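Pflege geölter und unbehandelter Holztischplatten

Merkblatt der Hausratsberatung Machala, Stand 16.02.2019

Holzoberflächen sind nebelfeucht zu reinigen, stets in Faserrichtung. Scheuermittel und Mikrofasertücher sind zu vermeiden. Schwere oder scharfkantige Gegenstände werden angehoben und nicht über die Platte gezogen.

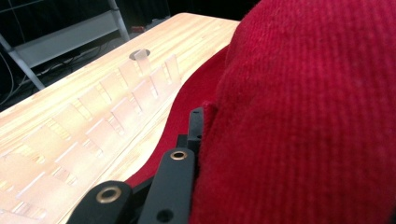 Štefánia Doležal merkt hierzu an, Wasserränder ließen sich auf ihrer geölten Eichenplatte meist schon mit einem weichen Tuch und wenig Öl beseitigen; geschliffen habe sie in mehr als 3 Jahren kein einziges Mal. Die Beratung schließt sich dem für frische Ränder an. Ältere Flecken erfordern in der Regel einen leichten Zwischenschliff.
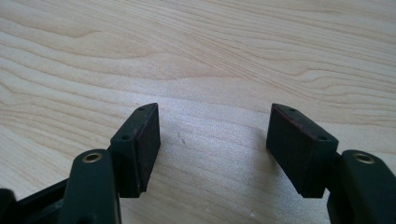

Vor dem Nachölen ist die Platte vollständig zu trocknen und zu entstauben. Das Öl wird dünn aufgetragen, der Überschuss nach kurzer Einwirkzeit abgenommen. Geschliffen wird ausschließlich längs der Maserung; verläuft sie in breiten, geschwungenen Bändern wie auf der abgebildeten Platte, folgt man der Hauptrichtung – kreisende Bewegungen hinterlassen sichtbare Spuren. Ölgetränkte Lappen sind wegen der Gefahr der Selbstentzündung ausgebreitet im Freien zu trocknen.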